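Himside Contractor List, README

Last touched in August by Jaime Cardoso. Read this before you mail anyone.

What it is

A spreadsheet of firms and sole operators who hire for heritage survey and dig work. Started as my own job hunt list, got out of hand. Now it's what the Kettunen careers desk hands out to grads, so it needs a proper write-up. This is the write-up.

Not a job board. No ads in it. Just who they are, where they work, how they like to be contacted, and whether they take people with no field season behind them.

Files

contractors.csv, the main one. Up to 3000 rows, depends when you pulled it.
regions.csv, region codes and what they cover.
dead.csv, firms that closed, merged or asked to come off. Do not contact these.
notes.txt, my scribbles. Half of it is out of date.

Columns in contractors.csv

id: number, never reused
name: trading name, not the legal one
region: code, look it up in regions.csv
type: survey, dig, lab, monitoring, mixed
contact_by: email, phone, post, form
juniors: y, n, ask
season: months they usually hire, blank if all year
checked: month I last confirmed it
src: where the entry came from (see below)

Dates are month only. If you need the day, I don't have it.

Where it came from

Three sources. Public directories, copied by hand. Conference handouts. And the old Stullutton mailing list, which was about 2000 names when I got it and a lot fewer once the doubles were out. Stullutton entries are marked ST in src. Treat them as the weakest ones. Phone numbers especialy.

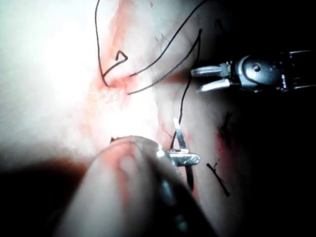 Lab rows need a seperate word. There are fewer of them, they hire at odd times, and the type column lumps together bone, ceramics, conservation and soils. Colour coding in the old version tried to split these up and got lost in the CSV export. If you're after bench work, don't trust the type column, go read the firm's own page. Also put your hand skills in the cover letter, and be specific. Most lab managers want to hear about tweezers and small fiddly parts more than your thesis. Slim metal jaws with fine ridges like the ones in the photo, that sort of scale, say so if you've worked at it. Same goes for microscope hours.

How to use it

Filter by region first. Then juniors. Then contact_by. Send your resume the way they asked for it. If it says post, post it, they mean it.

Don't mail merge the whole sheet. Someone did this and I got the complaints. Firms in the small regions all talk to each other and they notice when the same letter lands on every desk.

One letter per firm. Name a project of theirs. Keep it to a page. Licence class and first aid go near the top for survey and dig jobs, lots of driving.

Follow up once, a fortnight later. Then leave it.

Known problems

Region codes 4 and 7 overlap along the river. Firms there may show up under either one, check both.
"ask" in juniors means I couldn't get a straight answer. It does not mean yes.
Some names have broken accents from an old import. Fixing as I find them.
season is thin for the north. Weather mostly decides it up there and nobody would commit to months.
Flaltance is listed twice, once for each office. That's on purpose, they hire seperately.
Pay isn't in here. I tried collecting it and the answers were too patchy to publish.

Updates

I go through a chunk of it on Thursday evenings, oldest checked month first. A full pass takes ages. If a row hasn't been checked in over a year, ring before you write.

To fix a row, send me the id, the column, the new value and how you know. No need to send the whole file back. Please don't, I've had four versions come in with the columns sorted on their own and everything scrambled.

To come off the list, just ask. Row goes to dead.csv and the contact details get wiped.

Terms

Free for job seekers, students and careers staff. Pass it on if you like but keep this README with it. Not for selling, not for bulk marketing. If you sell trowels or insurance, please go elsewhere.

Still to do

Split the lab type properly
Add a travel column (own vehicle needed, y/n)
Sort out the river overlap
Chase the last of the ST phone numbers
Spell check this thing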